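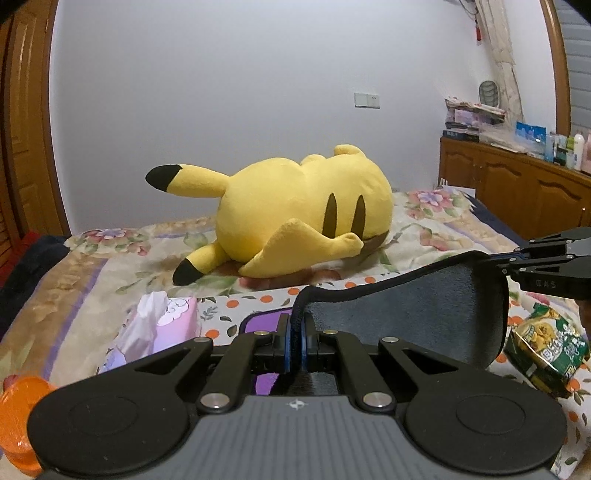

elsa hyvönen
Replied July 2022
I'd drop the column and go back to plain salt precipitation. Mouse ear punches give plenty of DNA and you only need one short band.

corno77
Tried that in January. Yield was fine but 20 samples out of 93 gave no product. A 1 in 10 dilution rescued most of them, so I blame carryover from the lysis buffer.

Kurkar
Which polymerase? The cheap ones don't like SDS at all.

corno77
The Zuro master mix. Expected band is 269 bp.

elsa hyvönen
Then wash the pellet twice in 70% ethanol and let it dry properly before you resuspend. Changing the enzyme won't fix a dirty prep.

Kurkar
Disagree. We kept the same crude lysates, switched enzyme and the blanks went away. Two washes on a full plate is an afternoon gone.

eskola_b
Are you spinning out the hair first? Ours clogged the tips and we were pipetting next to nothing.

corno77
No, I wasn't. Will spin the next plate and do half with the extra wash.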